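Thread on the Hegarty Street conversion, now that the sales office is open and people keep asking me what I think of it. I've lived four blocks away for a long time and I went to the public meetings. I don't work for the developer.

The basics. Kismont bought the old cold storage building and the lot behind it. The plan is 83 units, most of them one-bedrooms, with shops on the ground floor facing Hegarty. The rear lot becomes a row of townhouses in a later phase. No start date for those.

The first version was two stories taller. The city sent it back over shadows on the school yard. What got approved keeps the original brick on three sides and sets the new top floors back from the street. From the sidewalk you barely see them.

Parking is the thing everyone argues about. There's one level underground and it does not cover every unit. Spots are sold separately. If you need one, ask before you put money down, and get the spot number in the contract. "Parking available" in the brochure is not a spot.

Retail: two leases are signed as of the last meeting. One is Piment, which is moving over from the market hall. The other is a pharmacy. The corner space is still open and I'd like to see a hardware store there, but the rent will probably rule that out.

I did the tour on Sunday. The model unit is on the second floor, street side. Ceilings are high, windows are big, closets are small. The bedroom in the one-bedroom plan has a sliding door and borrows its light from the living room. Some people won't mind. I would.

Noise. The bus stops right outside and the 5 a.m. ones are loud at the curb. I stood in the model unit with the window shut and could still hear them, faintly. Rear units look onto the townhouse lot, so those will be quiet now and then not quiet when phase two starts.
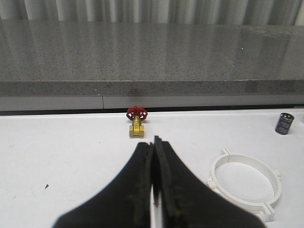

Plumbing was the question I got the most messages about. The old building had one set of shutoffs in the basement, and the plan is for every unit to get its own behind a panel in the hall closet. If you've only owned a house, this matters more than it sounds. A small valve like the one on the white table there is what decides whether your neighbor's leak turns into a dry building or a dark weekend for the whole stack. Ask to see where yours goes and make sure you can reach it without moving a washer.

Monthly fees are listed low. They usually are in a new building. The draft budget has a reserve line that looks thin to me for a roof with planters on it. Get the full budget, not the summary page, and have your lawyer read it.

Deposit schedule is in 3 payments. The last one is due at occupancy, and occupancy is not the same day as closing. You can be living there and paying a monthly charge before you own anything. Normal for this kind of sale, but it surprises first-time buyers every time.

The city file is number 3706 if you want to look up the drawings at the planning counter. The elevations are clear. The landscape sheet is an older one and still shows a fountain that got dropped.

Would I buy there? Second or third floor, rear, with a parking spot, maybe. Street side, no. I still think it's a better use of the block than an empty warehouse — it sat dark for years.

Next public meeting is in February, at the library again. Doors at 6:30 p.m. The agenda is the townhouses and the lane behind them.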